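Gonier: block-handling episodes, simulated
Data card and README, maintained by Flora Farquharson and Ataberk Tatlı

A magenta block, a bigger cyan one, and a great deal of light grey. Such is the state of housework in simulation.

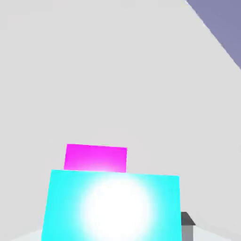 What you get

408 episodes of simulated handling of plain coloured blocks, split into 50 for testing and the rest for training. Each episode has the camera stream, the joint readings and one line of instruction in English. Ximena Garrido wrote the instructions and would like it known that "tidy up" was not her idea.

Can it do the dishes

No. We get asked this often enough to give it a heading. Our baseline policy, Karakaya, was trained on this set and then tried on 13 real chores in the Trenville kitchen. It finished one, which was pushing a sponge to the back of the worktop, and there is some dispute over whether it meant to. Laundry was abandoned at the first sock.

The shop floor went slightly better. Sorting boxed parts into trays is a block problem wearing a hi-vis vest, and Karakaya managed it at a speed that Volkan Altıntaş described as "restful".

Known problems

- Surfaces are flat colour with hardly any texture. Policies trained only on this set tend to be baffled by a tea towel.
- Highlights can burn out to pure white on a block's face. Fix planned for October; it was also planned for last October.
- Blocks often hide one another. We left this in, as cupboards are no kinder.
- 6 episodes have instructions in the wrong order. They are listed in errata.txt.

Please don't

Use the success rate on the test split to tell anyone that home robots have arrived. Kristýna Šimko at Gustura keeps a folder of slides that did this with our earlier release.

Getting started

Unpack the archive, run check_files.py, then read loader_notes.txt before opening an issue. Issues titled "doesn't work" go to Ataberk, who answers them after lunch.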